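Cider trail by train or by car? Two adults, one long weekend, November

Posted in Trips & Tastings by Milan Segers

Hi all! My wife and I are finally getting away for a long weekend in November and we've settled on the Woltach valley for the ciders and perry. We've done plenty of wine trips but never a cider one, so I'm a total beginner. We land Friday night, have all of Saturday and Sunday, and fly home late Monday.

My problem is the driving. Neither of us wants to be the one sipping water all weekend, and the cider houses look pretty spread out on the map. I know there's a little train up the valley as far as Florach, but I can't tell if you can walk to anything once you get off. We'd love to see Hendriks (my brother-in-law brought us a bottle of their dry perry and it was gone in one evening) and one or two smaller places. We're not after a marathon. Three stops in a day is plenty for us, with a real lunch in the middle.

So — train, rental car, or pay somebody to drive us? And do we need to book tastings that late in the season? Budget is okay but not crazy. I was quoted 463 for a driver for both days and my wife made a face. 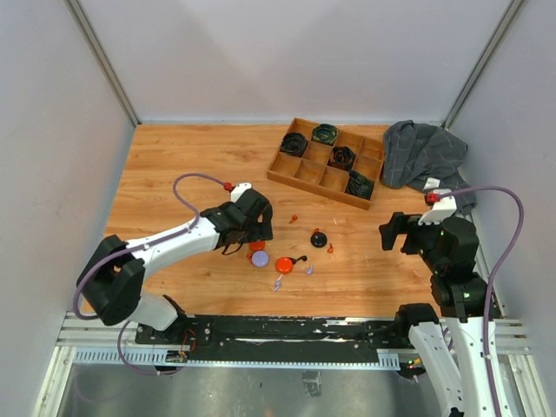 Arms over the tabletop

Thanks in advance! Also happy to hear about places to eat, we're not fussy.

Arvid Sæther
Take the train, at least on Saturday. We did almost exactly this trip two falls ago and I still bore people with it at dinner. The train takes 51 minutes to Florach and the ride is half the fun, orchards on both sides and the river popping in and out. Sit on the left going up.

From the Florach station you can walk to Hendriks. It's uphill but it's a nice quiet lane, and we did it in regular sneakers. They pour five ciders and then the perry last, and the woman who served us was so patient with my dumb questions (I had no idea perry pears are basically inedible raw, she let me bite one, never again). Tasting was 12 each and they took it off when we bought bottles. Do book that one! They had a couple at the door while we were there who got turned away, and that was a drizzly afternoon with not much going on.

For lunch walk back down to the square. There's a bakery with soup and a bigger place with tablecloths. We did the soup and I'd do it again, it came with a cheese toast the size of my head.

After lunch you want Hullell, which is tiny, more of a barn than a tasting room. They don't take bookings, you ring a bell and somebody comes out eventually. Their stuff is much funkier and my husband hated it, but I brought home four bottles — wrapped in sweaters in my suitcase, all survived. Bring cash. The lane between Hullell and the station has no lights, so I'd start back before five that time of year.

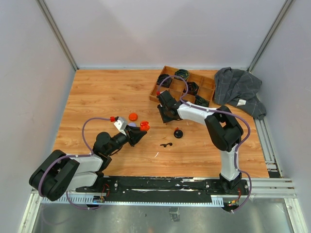
Woltach, November

Sunday is where the train falls apart a bit. There are only a few running and the last one down leaves in the middle of the afternoon. What we did was stay Saturday night in Florach, sleep in, wander through the market, and go to just one more cider house before heading back. If you want to reach the places on the far side of the river you'll need wheels, and I'd pay for a driver for that one day only. Ours was 80 for the afternoon and he knew which orchards let you walk in and poke around. Ask at your hotel, the desk usually has a cheaper number than the ones you find online.

Oh, and eat something before the first pour. The sweet ones go down like juice and they are so not juice.

perrypal
Rental car is fine if you spit. Most places have a bucket if you ask. Some of them close for the season once pressing is done so check before you go. I wouldn't bother with Monday, pretty much everything is shut.

Milan Segers
Wow, thank you both! Arvid, that's more than I hoped for. I think we'll do the train up on Saturday, stay over in Florach, and try for the afternoon driver on Sunday. My wife has already looked up the tablecloth place, so there goes the soup. I've written to Hendriks for a late morning slot and will call if I don't hear back.

One more thing if you see this — did you have any trouble getting a room in Florach, or can we leave that until closer to the date?

Arvid Sæther
No trouble at all, but there are only a couple of guesthouses so I'd do it now. Ask for a room at the back if you're near the square, the church bells start early. And try the medium-dry at Hullell even if the first one scares you!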